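About Us

The Handula Society for Financial Panics started in January 2000 with a box of canceled bank notes and an argument over whether the box was worth anything. It was not. We kept it anyway, and a good deal has followed it through the door.

We collect the paper left behind when money goes wrong: stock certificates in railroads that never laid a rail, lottery tickets, passbooks from savings banks that closed over lunch, and letters from directors assuring depositors that all was well. The letters are our favorites. They are beautifully written. 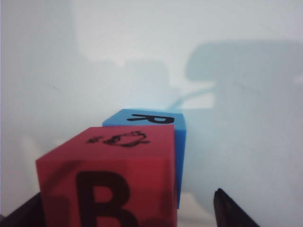
Our largest holding is the Skurkholm Collection, 950 items from the failure of a single small bank and the lawsuits it fed for a generation. Next comes the Parri Gift — 580 bonds, every one of them worthless and every one of them insured, at the donor's insistence. Both can be read by appointment in the upstairs room on Wusa Street. Pencils only, please. The radiator makes a noise like a bank run and can't be adjusted.

We are a membership society, with 58 paying members and almost as many opinions on the gold standard. Dues go to rent, acid-free folders and a newsletter, The Suspended Payment, which comes out four times a year in good years. We own no shares in anything. This was put to a vote.

Teachers are welcome to borrow our classroom kit, which covers the panics of 1837, 1873, 1893 and 1907 using copies of original documents. Students set up a bank, lend unwisely and write to their depositors. Some of the letters we get back would have done very well in 1873.
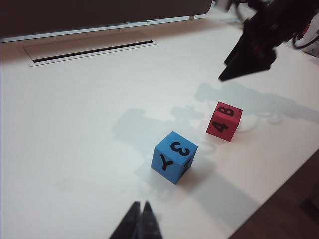 Blue and red foam cubes on a white tabletop.

If you have old certificates in the attic, write to us before you throw them out, and also before you plan a retirement around them. We don't give appraisals, but we will tell you who went broke and when.

Page last updated 6/13/26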